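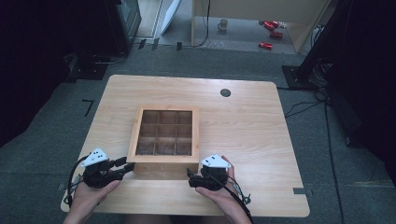
The nine-compartment box on the desk, a gripper on either side.

My first week at Bumwood I folded one dish towel 363 times, and I would have gladly done it again the week after. I had come from a bakery. I knew how to braid dough and how to get up at four, and now I was standing at a desk with a gripper in each hand, teaching a machine what a towel was.

"Slower," said the woman who was training me. "You're folding like you've got a bus to catch."

I did have a bus to catch, but I slowed down.

The job went like this. You picked up the grippers, you did a chore, you put everything back the way it was, and you did it again. Later the same motions went into Hustano, which was the name of the robot and also, confusingly, the name of the software, and Hustano tried the chore on its own in the next room. We could hear it through the wall. You got to know the sounds. A soft thump was a towel. A long scrape was the dish rack going off the counter again.

By June I had moved up to the sorting box, and I loved the sorting box. It was a plain wooden thing, square, with a grid inside that made nine little rooms. The idea was that a person comes home, empties their pockets and the junk from the bottom of their bag onto the desk, and the robot puts it all away. Keys here, coins there, batteries in the corner, rubber bands in the middle. Who hasn't wanted that? I have a drawer at home that I've been meaning to sort through for 3 years.

It's a great chore to learn on because you feel every bit of it in your wrists. Your bare fingers know what to do with a coin on a flat desk. They slide it to the edge, or they get a nail under it, and you never once think about how. With the grippers you have two jaws and that's your lot. I spent a whole morning on a single dime. When I finally tipped it up against the wall of the box and pinched it, I yelled, and the trainer came over to see if I was hurt.

"I got the dime!" I said.

"Do it again," she said, but she was smiling.

I found out that you could trap a rubber band by pressing one jaw down and dragging. I found out that keys want to be picked up by the ring, and that if you take them by the teeth they swing around and knock into the divider, and then you've got a key in two rooms at once. I found out that I held my breath over the back row. I told my sister all this on the phone and she said it sounded like the claw machine at the arcade, which she meant as an insult, and I said yes, exactly like that, except you get paid.

"So can it clean a house yet?" she asked.

Everybody asked that. The man at the sandwich counter asked it, my landlady asked it, my old boss at the bakery asked it while handing me a bag of yesterday's rolls. I never had a good short answer. It could fold a towel if the towel was one of our towels. It could wipe a table and be very proud of itself and leave a stripe down the middle. It could load cups into a rack – not bowls, bowls were coming – and it could open the refrigerator, look inside for a long time like a teenager, and close it.

"No," I told my sister. "But you should see it with a cup."

The day I want to tell about was the day of the Stusta visit. Stusta ran hardware stores, lots of them, and they wanted a machine that would walk the aisles after closing and put stray screws and washers back in the right bins. They were sending 2 people at ten in the morning. The box was as close as we had to a wall of bins, so the box it would be.

I got in early and ran it by hand a few times, just to settle myself. Then I rolled my shoulders out, emptied the box, set it square on the desk, and went next door to watch with the rest.

The visitors stood with their arms folded. The trainer poured a cupful of parts out next to the box: wood screws, washers, hex nuts, a couple of wing nuts she had sneaked in from home. Hustano brought its arms up and waited, the way it does, and then it reached down for a washer and missed.

It missed again. One of the visitors looked at the ceiling.

And then it nudged the washer over to the box, tipped it up against the side, and pinched it.

I grabbed the trainer's sleeve. That was my move! That was my dime, from that whole stubborn morning, and here it was coming out of a machine that had never had a pocket. It lifted the washer over the wall and let it go in the middle room, with a click you could hear from the door. It took a wood screw next, and a nut. It paused over the back row and I'd swear it held its breath.

It wasn't all like that. It put a wing nut in with the screws and wouldn't be talked out of it. It chased a washer off the edge of the desk, and that one rolled under a cabinet, where I suppose it still is. At one point it picked up nothing at all, very gently, and carried it to the corner compartment and set it down. The whole run took 4 times as long as I would have taken with my hands.

"So it's not ready," said the taller visitor.

"No," said the trainer. "Not for a store."

"When?"

She told him the truth, that she didn't know, that small parts were hard and shiny small parts were harder. He wrote something down. The other one hadn't said a word. She had gone up close to the desk and was bending over the box.

"Could I try it?" she asked. "The part where you hold the things?"

So I took her to my desk. I showed her how to wrap her fingers around the handles and how to keep the cables clear of her elbows. I put a washer down in front of her. She went at it far too fast, and it shot away from her, and she laughed out loud.

"Slower," I said.

They stayed until past noon. He came in to fetch her twice. The second time she had just got one up on its edge, against the wood, and she put up a shoulder to keep him back.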